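Gedidon Trip Planner: Set-Up Guide
Section 4. Planning a road trip with several stops
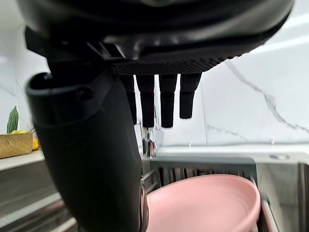 Fig. 4. Black robotic hand over a kitchen sink.

Read this section before you enter a route. The planner is good at drawing lines on a map and poor at knowing what a day on the road is like. Treat every arrival time it gives you as a hope.

4.1 Entering your stops

1. Open Trips and choose New Trip.
2. Type your starting town, then your last stop. The examples below run from Welthorpe to Skedness.
3. Press Add Stop for each place in between. Enter them in the order you want to see them.
4. Turn off Smart Order. It is on by default. It sorts stops by distance and pays no attention to opening hours, so it will happily send you to a palace at dawn and a market after closing.
5. Press Save. The planner doesn't save on its own, whatever the welcome screen suggests.

Note: Check the spelling of small towns. If the planner can't find a name, it picks the nearest match without asking. Zoom in on every pin.

4.2 Setting driving times

1. Go to Trip Settings, then Pace.
2. Choose Relaxed. "Standard" assumes you never stop for tea, fuel or a restroom.
3. Under Longest Leg, enter 50 miles if you are traveling with children. The planner will then suggest a break on any leg longer than that.
4. Look at the suggested breaks one by one. Some are sponsored listings, marked with a small gray S. A break marked S may be a fine place to eat, but the mark tells you only that someone paid.

Caution: Driving times do not include roadwork, festivals or ferry lines. The Sulemana ferry is shown as a normal road. Look up the sailing times yourself and add the wait by hand under Extra Time.

4.3 Opening hours and evening events

1. Tap a stop and choose Hours.
2. Look for the date the hours were last checked. If there is no date, call ahead.
3. For light shows, fountains and anything else held after dark, enter the closing time as your deadline and set the alert for two hours before.

Note: Summer hours usually appear in June, but many listings keep their winter hours well past that. The hours for the Skedness gardens were last checked on 2/18/21.

4.4 Taking the trip offline

1. Choose Download while you still have a good signal.
2. Switch your phone to airplane mode and open the trip. If the map is blank, the download failed, even if you saw the green check mark.
3. Print the stop list. It fits on two pages.

Caution: Hotel bookings are not stored offline. Write down your confirmation numbers.

If a trip will not open and shows error 2663, delete the download and repeat 4.4 from step 1.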